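Rapport d'avancement n° 2 — Essai de tri robotisé, site de Zukside
Destinataire : Nélida Barrientos, fonds Retamal pour les conditions de travail
Juin 2021

Nous avions demandé à garder un ton prudent dans ce deuxième rapport, et les semaines écoulées depuis avril ne nous donnent pas de raison d'en changer. Le bras fonctionne. Ce qu'il apporte aux personnes du poste est une autre question, et c'est pour celle-là que le fonds nous finance.
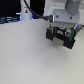

Service Méthodes et organisation du travail — Ornlow, site de Zukside

Rappelons la promesse du dossier initial : retirer à l'équipe le tri des petites pièces colorées, travail jugé répétitif et mauvais pour les poignets. L'intégrateur, Stelline, annonçait 500 prises par heure. Nous n'avons jamais atteint ce rythme sur une heure entière. Une opératrice entraînée en fait 1100, en parlant à sa voisine.

Le chiffre est cruel mais il n'est pas le plus gênant. Viera Kratochvíl, qui tenait le poste à la main, passe désormais la matinée à surveiller la pince, à replacer les pièces et à relancer le programme. Elle se plaint moins des poignets et davantage de la nuque. Elle dit aussi s'ennuyer, ce qui ne figurait dans aucun de nos indicateurs et que nous avons ajouté à la grille d'entretien.

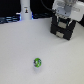

La question des petites pièces rondes reste ouverte. Les réglages proposés par Stelline conviennent aux pièces plates, beaucoup moins à celles qui roulent. Caradog Penry a repris la hauteur d'approche et la force de serrage, avec des résultats meilleurs certains jours et inexplicablement mauvais d'autres. Il demande un accès complet aux paramètres, que le contrat de maintenance ne prévoit pas.

Côté formation, 24 heures étaient inscrites au budget, 20 ont été suivies. Elles portaient sur la sécurité et l'arrêt d'urgence, très peu sur le diagnostic. Résultat prévisible : dès qu'un défaut s'affiche, on appelle Caradog, et le poste attend. Jean Dalgleish, pour les représentants du personnel, a demandé par écrit si la surveillance du bras ouvrait droit à une requalification. La direction n'a pas encore répondu — nous la relançons.

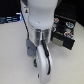 Le bras près du plateau noir, poste de tri.

Pour la période suivante, nous proposons de suspendre l'extension au deuxième poste, de payer les heures de formation restantes sur du diagnostic, et de faire tourner la surveillance entre toutes les personnes de l'équipe. La dépense reste dans l'enveloppe accordée. L'achat de la seconde pince, prévu au calendrier, nous paraît prématuré et nous demandons votre accord pour le reporter.

Les comptes rendus d'entretien, anonymisés, vous seront envoyés séparément dès que l'équipe les aura relus.

Sólveig Vigfúsdóttir
Responsable du projet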